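Nillport Municipal Election Office
Polling place and ballot storage inspection, checklist with comments
Site: Chraibi Street Hall, main room and storage room
Inspection date: December 11, 2025
Inspector: Noemi Yazzie
Present: Sajib Navaratnam (site lead), Jarmo Valtonen (facilities)
Reason for inspection: required before the council seat recount

Ratings: OK / Fix / Not checked

1. Entrances and exits

1.1 Main entrance unlocked from inside without a key: OK
1.2 Rear exit opens fully: Fix
Comment: The door stops short of fully open against the bike rack outside. Jarmo will move the rack. Recheck before the observers arrive.
1.3 Exit signs lit: OK
1.4 Ramp handrail firm: OK
Comment: It was loose at the last inspection. New bolts at the lower post.
1.5 Path from parking area clear and lit: Fix
Comment: One light out on the Briraveck Avenue side. Work order sent to the city.

2. Main room

2.1 Counting tables stable, legs locked: OK
2.2 Aisles wide enough for a wheelchair: OK
Comment: Measured with the tables in recount layout. The layout for election day is different and was passed separately.
2.3 Observer area marked on floor: Fix
Comment: The old tape line is still down from the primary and does not match the current plan. Remove it before laying the new one. Two lines on the floor caused an argument last time between observers for the Blackwood and Boateng campaigns, and I don't want to repeat it.
2.4 Extension cords covered or taped: OK
2.5 Maximum occupancy posted: OK
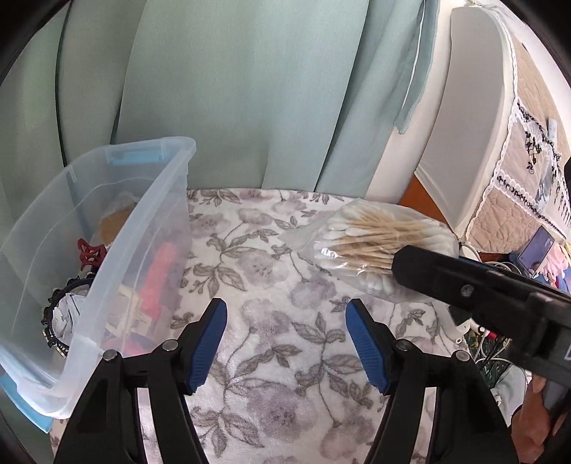 2.6 Number of chairs for observers: OK
Comment: 28 chairs, as agreed with both campaigns. Extra chairs go back on the cart and stay out of the aisle.
2.7 Room temperature control working: OK
Comment: Thermostat cover is locked. Sajib has the key.

3. Ballot storage room

3.1 Door lock and deadbolt working: OK
3.2 Key log up to date: Fix
Comment: The evening sign-out has a time but no signature. Sajib says it was his. He has added a note and initialed it. From now on two people sign each entry.
3.3 Window latched and sealed: OK
3.4 Seal numbers match custody sheet: OK
Comment: All 4 ballot boxes checked, one at a time, numbers read aloud by me and marked off by Sajib. No broken or replaced seals. The boxes were not opened.
3.5 Ballot total on custody sheet matches canvass report: OK
Comment: 2,452 on both. This is a paper check only. The recount itself will confirm the number.
3.6 Boxes off the floor: OK
3.7 No water pipes or leaks above shelving: Fix
Comment: Old stain on the ceiling tile over the end shelf. Jarmo says the roof was patched in the spring. The tile should be replaced so a new stain can be spotted. Nothing to be stored under it until that is done.
3.8 Camera covers door and shelves: OK
3.9 Camera clock correct: Fix
Comment: Slow by 2 minutes. Reset during the visit. The difference is written in the custody file for anyone comparing footage with the key log.

4. Fire and first aid

4.1 Extinguishers in place, tags current: OK
4.2 Smoke alarm test: OK
4.3 First aid kit complete: Fix
Comment: Short on bandages and gloves. The box by the kitchen is the one to restock. The one in the office belongs to the hall tenant.
4.4 Emergency contact list posted: OK
Comment: Thaddeus Blackwood is still listed as a hall contact from before he filed as a candidate. His name has been crossed out and a new list is being printed.
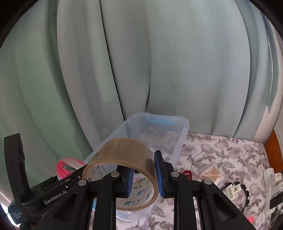
5. Equipment

5.1 Nesilau scanners stored upright and locked: OK
5.2 Scanner power cords free of damage: OK
5.3 Backup battery holds charge: Not checked
Comment: Needs a full test under load, and the technician was at another site. To be done before the recount opens.
5.4 Accessible voting station: Not checked
Comment: Not used in the recount.

6. Follow-up

Rear exit, floor tape and first aid kit must be done before the room is used. The ceiling tile can wait if the shelf under it stays empty. The parking light is with the city, and if it is still out, Jarmo will set up a portable light on that side.

Otis Boateng's campaign has asked for a copy of this checklist. Copies go to both campaigns at the same time, by email, once the site lead has signed.

Result: Passed with conditions
Reinspection needed: Yes, items 1.2, 2.3, 4.3 and 5.3 only
Signed: N. Yazzie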